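Sorting small plastics in a metal bin: sloped sides or straight?
Ponton Workshop Forum > Storage and Sorting

flatstock_58
Posts: 123
Joined: September

I am replacing the tub I use for mixed small plastics (caps, empty bottles, broken toy parts, fittings) and would like opinions on wall angle before I cut anything. Current tub is a straight-sided polypropylene crate. Two complaints. Flat items stand up against the walls and stay there, and small round items collect in the corners where I can't get two fingers around them.

The plan is a folded sheet-metal bin with steep sloped walls and a flat floor, set on the wooden bench. Main compartment at the front, narrow compartment at the back behind a raised partition. The narrow one is for rejects. Floor stays bare metal.

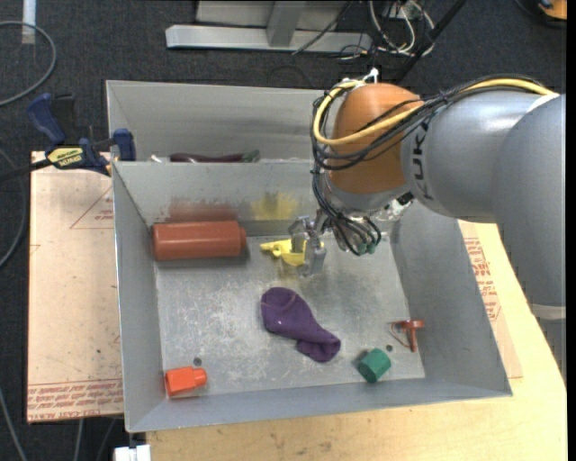

With the walls sloped, anything dropped near the edge ends up on the flat, and a bottle on its side can be lifted by the middle. The category that still gives trouble is soft goods. A deflated balloon lies flat on the metal with very little to get hold of, and the neck is the best place to start. Caps are fine on their side, less fine when they sit open end down.

Questions: is a steep slope better than a shallow one, and does anyone line the floor?

Trekia
Posts: 3,014

Steep. A shallow slope costs you floor area for the same opening, and light items rest on it instead of sliding. I built one shallow and the bottle caps stopped halfway down. I refolded it steeper and they reached the floor.

Don't line it. Scuffed bare metal wipes clean. Felt holds grit, and foam gets cut by anything with a molding flash on it.

binfiller
Posts: 63

Disagree on the liner. Bare sheet metal is loud and it is slick. A spool-shaped fitting will roll until it meets a wall, and then you are picking against the wall, which was the original complaint. A thin ribbed rubber mat fixes both. Mine has been in for two years and comes out for rinsing.

Trekia
Posts: 3,014

A ribbed mat makes the balloon problem worse. Thin rubber on ribbed rubber does not slide at all, so you can't push it to a wall and pinch it there. On bare metal you can.

binfiller
Posts: 63

How many balloons are you sorting?

flatstock_58
Posts: 123

More than you would think. The input is whatever comes out of the playroom and the kitchen drawer, so party leftovers are a steady fraction. I pull them first because they hide caps underneath.

Weerakoon
Posts: 58

Two things not covered yet.

1. Holes. If you punch the floor, keep them small and round, and deburr the top side. I have a bin with two holes and it is enough to let rinse water out with the bin tipped slightly. More than that and short screws find their way through. Check the smallest part you expect before choosing the diameter.

2. Partition height. It should stand high enough that a bottle rolling to the back stops against it. Fold the top edge over — a raw edge at that position will catch your knuckles sooner or later.

On liner versus no liner I have used both. For hard plastics the mat is better. For mixed input I leave it out.

Dravbridge
Posts: 123

Color matters more than texture in my experience. Gray floor is good. Orange, yellow, green and purple all show up on it without effort. I had a white tray before this and lost every clear and white cap in it. Clear caps are still hard to see on gray, but a lamp placed low to one side gives them a shadow.

Avoid polishing the metal. Bright sheet reflects the parts and you end up reaching for a smudge of color on the wall.

binfiller
Posts: 63

Agree on not polishing. Still don't agree about the mat. You can get it in gray.

flatstock_58
Posts: 123

Thanks. Decision so far: steep walls, folded edge on the partition, two small drain holes, no polish. I will leave the floor bare to begin with and cut a mat to size as a loose insert, so it can go in for batches that are all hard plastic.

One open item. Rear compartment for rejects, or should rejects go in a separate container entirely? If it is narrow it fills quickly, and a full bottle-sized item takes most of it.

Weerakoon
Posts: 58

Separate container for anything bottle-sized. Use the narrow compartment for small parts you can't identify on the first pass. Empty it at the end of each batch or it becomes permanent storage.

Trekia
Posts: 3,014

Seconded. Also leave some bench in front of the bin. You need somewhere to put a part down while you look at it.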